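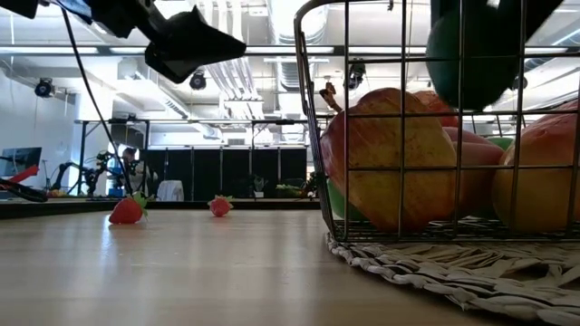 Apples in the wire basket.

18th March

Up before the alarm with the wind going at the back door. I had coffee and the end of the rye loaf, then spent an hour on the mileage log, which I had let slide again. Since December I have walked 407 miles. The goal is 500 by the end of spring, and I should make it if my heel holds up.

The heel was fine this morning. I wore the old boots anyway. The new ones still rub on the left side and I am going to give them short walks only until they soften.

Took the river path out of Stastton as far as the second footbridge. The path was soft most of the way and there is a long bad stretch past the pumping station where the bank has slumped. Someone has put down boards. I went up through the field instead and came back to the path by the stile. The water was high and brown, with a lot of branches caught under the bridge. I saw two herons, one on each side, not taking any notice of each other.

From the bridge I had meant to carry on to Marna and catch the bus home, but the timetable on the post had been changed and the next one was not for two hours. I ate my cheese sandwich on the bench and turned around. It came to 7 miles in all, which I have written down as 7 even though the last part was just going to the store and back.

The store was out of the oats I like. Bought lentils, onions, a bag of flour and stamps. The woman ahead of me was returning a kettle and it took a long time.

Home by half past one. Washed the boots and stuffed them with newspaper. There was a letter from Czarnecka about the water meter. They want to replace it and I have to pick a morning. I will call tomorrow, and I also need to ask them about the last bill, which has the old account number on it.

Slept for a while in the chair, longer than I planned. Made soup with the lentils. It needed more salt and something sour, so I put in a spoonful of vinegar and that helped. There is enough for two more days.

In the evening I read another chapter of the book on canals. It has slowed down a lot since the part about the locks. The author is now on to toll receipts and I am skipping some of the tables. I would like to get it finished before it is due back at the library.

Rain started a little after nine. The gutter over the kitchen window is dripping at the joint again, same place as last year. I put the bucket out.

Tomorrow: call Czarnecka, mail the form, short walk in the new boots if it is dry.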